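Speaker notes: Licensing office wait times, 25/03/2026

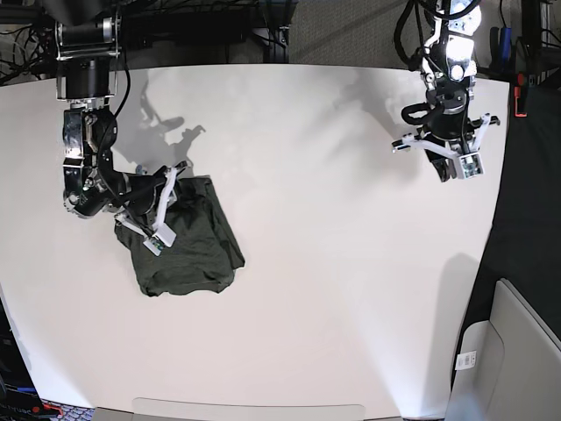

Open with the Comberg office. Last September it handled 3,393 visits, and the average wait was 45 minutes. Most people came in for a renewal or an address change.

Mavell and Fontana moved renewals to appointments first. Both kept 2 windows for walk-ins. Say that early, it always gets asked.

Curnik joins next. Staff there need 4 days of training on the new counter system.

Pause for questions before the budget part.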